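Padirine, veille économique et industrielle
Abonnement professionnel

Réf. 698
Formule annuelle, 3 postes de lecture inclus
Éditeur : Prajapati
Disponibilité : immédiate

Padirine suit les relations entre les groupes miniers, leurs organisations patronales et les pouvoirs publics. Le service s'adresse aux rédactions, aux cabinets d'affaires publiques et aux directions juridiques qui ont besoin de retrouver vite qui a dit quoi sur une redevance, un permis ou une convention collective.

Contenu de l'abonnement

Une lettre chaque matin à 7 h, en français.
Un dossier de fond par mois. Celui de février porte sur les coûts salariaux dans l'extraction et sur la façon dont les entreprises les présentent à leurs actionnaires.
L'accès aux archives, classées par pays, par minerai et par texte de loi.
Les déclarations des dirigeants, avec renvoi au document d'origine.

La base couvre 19 pays. Les comptes rendus d'assemblée générale sont mis en ligne environ 4 jours après leur publication. Les traductions sont relues par Sarla Rastogi, responsable éditoriale.

Options

Module Tollitz : séries de prix et de coûts de production, export tableur.
Module Allo : alerte par SMS sur un mot-clé ou un nom de société.
Poste de lecture supplémentaire : sur devis.

Les modules se souscrivent séparément et suivent la date d'échéance de l'abonnement principal.

Extrait de la lettre
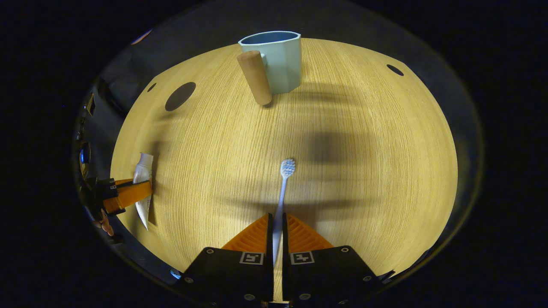

Temps de lecture : 3 min

Le patronat minier réclame depuis des mois un allègement des redevances et met en avant la hausse de ses charges. Les rapports annuels des mêmes groupes attribuent pourtant l'essentiel du dérapage à des chantiers lancés trop vite, avec des sous-traitants payés au prix fort. Le ministère n'a pas encore répondu.

Suite réservée aux abonnés.

Demander un accès d'essai
Conditions générales de vente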